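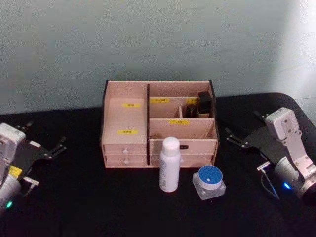 Khải Ung
Research engineer, Jistham Lab; corresponding author

4. Trying out the Tratinen two-arm kit

We bought the Tratinen kit with our own money, so I'm going to be fairly blunt in this section. It ships as a pair of arms, two grippers, the cameras and a year of the Proveo logging service, and the sales sheet says you can be collecting demonstrations the same afternoon. We got our first usable one after 33 hours, and a good part of that went into one firmware update that kept stopping at the same spot. After that things got a lot more pleasant!

For the test task I wanted something small and fussy that people do at home without thinking, and I settled on tidying cosmetics into a desktop organizer. It has open compartments of different depths, little drawers with knobs, and yellow labels for what goes where. The operator drives both arms from a pair of handles (comfortable ones, though my thumbs disagreed by evening) and moves one item at a time. We logged 1,459 episodes in all and threw out 183 of them, mostly for dropped camera streams.

Jars were where I expected trouble. Two slim fingers on a frosted body under a wide lid don't have much to hold on to, and if you squeeze too high the whole thing wants to tip. The wrist view earned its place in the kit here, as the operator can see finger and lid up close and correct before letting go. I'd still pay extra for softer pads. 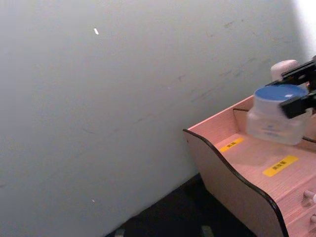
4.1 Placement and release

We called a placement good if the item was in the labeled compartment, upright or leaning on a wall of it, and both grippers were clear of the wood. Leaning counted. I went back and forth on that with our second annotator for longer than I'd like to admit, and in the end we decided a person tidying their desk would leave it.

Figure 2 is a head-camera view of the kind our annotators worked from. Proveo puts it next to the wrist streams on one timeline, and you can scrub all of them together — lovely when it works. It loses sync on long sessions, and the only cure we found was closing the session and starting a new one.

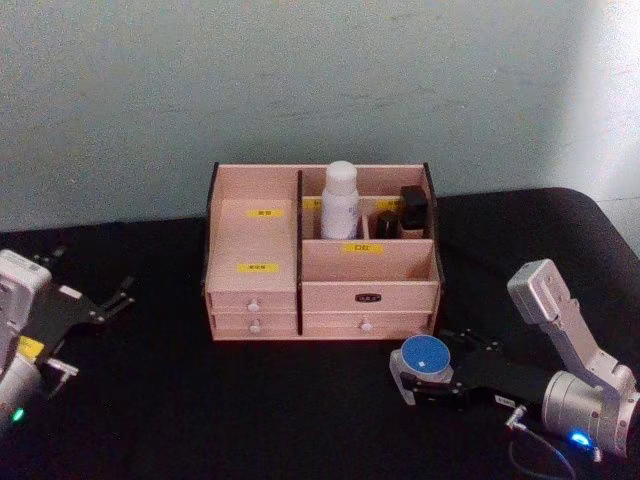 Figure 2. Head-camera view with the white bottle in the right section of the organizer and an arm on either side.

Bottles were easier on the operator than jars and harder on the arm. A tall one has to be lifted well over the front of the organizer, and the Tratinen wrist gets slow near the top of its reach. You feel it in the handles as a kind of drag. We tried the Collado fingers too, which bolt straight onto the same plate, and they were longer but flexed more than I wanted for

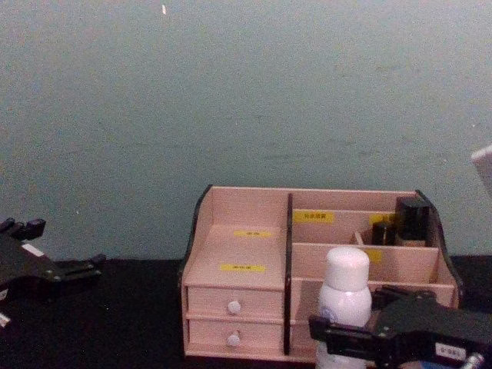

anything with a smooth round body. We went back to the stock ones after 2 days and used them for every episode reported in this paper.

Would I buy the kit again? Yes, for tabletop work at this scale, and I'd budget a week for setup. Support answered every ticket I sent, usually by the next morning, and the spare cables in the box saved us twice. For the Proveo renewal I'm waiting on the sync fix they've promised for April. Per-item success rates are in Section 5.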